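Stockpots and Lids: Your Questions

Padmavathi Suvarna has looked after the cookware shelves at Tasano for years, and these are the things people ask her most often, whether by email or over the counter with a pot under one arm.

Will a big stainless pot mark my table or counter?

It shouldn't, as long as you set it down and don't drag it. I like to keep a thin sheet or mat under mine, partly for the table and partly because it is so easy to shake off and put away afterward. Mats that have been stored rolled up tend to curl at the ends, so lay yours out the night before with a few heavy books on it and be patient!
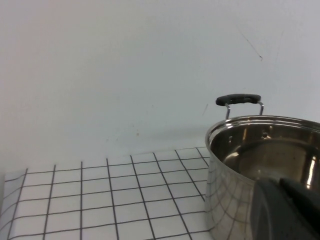

Polished stainless pot on a gridded sheet.

How do I keep the shine?

Warm water, a drop of dish soap and a soft cloth, and then – this is the part people skip – dry it right away. Water left to dry by itself leaves chalky spots, and a mirror finish shows every one of them. If you already have spots, wipe them with a little white vinegar, rinse well and dry again. Please keep steel wool away from the outside.

What is the best way to lift a lid off a hot pot?

Tilt it away from you first, so the steam goes out the far side, and hold it over the pot for a moment so the drips fall back in. Use a dry mitt, even if the lid feels only warm when you first touch it.

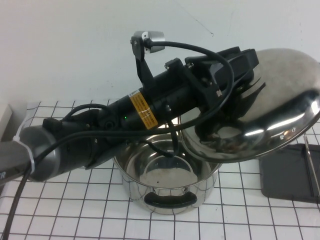 The same goes for putting it back on, by the way. Lower one side to the rim and let the rest follow gently, and you'll save yourself a good deal of clatter and perhaps a dent.

There are specks on the bottom inside. Is my pot ruined?

Almost certainly not, so don't throw it out. Simmer some water with a spoonful of baking soda, let it cool and rub with a soft sponge. Tiny pits from salt may stay put, but you can go on cooking in the pot quite happily.

Can I buy a lid without the pot?

Yes, we sell lids separately up to 36 cm. Measure straight across the inside of the rim and bring us that number.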